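Geography Teachers' Group, Skisville
Minutes of the meeting held on August 8, 2025

Present: Yoon-hee Sung (chair), Arvid Holmgren (minutes), teachers from Tindall and Clostport schools.
Apologies: the Junum school.

1. Minutes of the last meeting
The minutes were accepted with one correction. The spelling of Clostport was wrong in item 3.

2. Unit on deserts, hot and cold
Yoon-hee presented the new draft of the unit. It compares how people live in a hot desert and in a cold desert, with their water, clothing, animals and trade. The members liked the comparison, but two of them found the section on oases too long for Year 7. It was agreed to shorten it and to move the part about underground water to the Year 8 book.

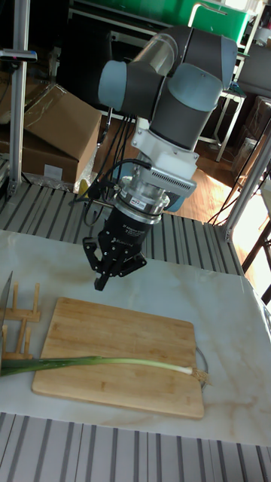

The Tindall teachers asked that the word "nomad" is explained before the first exercise, as many students meet it there for the first time. Yoon-hee will add a short glossary at the beginning of the chapter. The colour of the rainfall map was also discussed. The two lightest browns look the same when the page is photocopied in grey, so the map will be drawn again with lines and dots.

3. Printing
Arvid has received the price for 1000 copies. The Clostport teachers would prefer to wait until the map is ready, and this was agreed. The order will be made in January. Each school should tell Arvid before then how many copies it needs.

4. Field trip to the dunes
The trip is open to 20 students from each school. Students will measure the slope of the dune and draw the plants they find on both sides. A parent must sign the form. Junum has not yet answered if it will take part, and Arvid will write to them again. 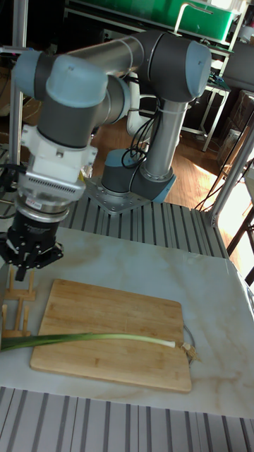
Robot arm with its gripper above the left edge of the table.

5. Other matters
It was asked if the test for the unit can include a drawing question. The members had different opinions on how to mark it fairly. Yoon-hee will bring a marking guide to the next meeting.

Minutes written by Arvid Holmgren and checked by Yoon-hee Sung.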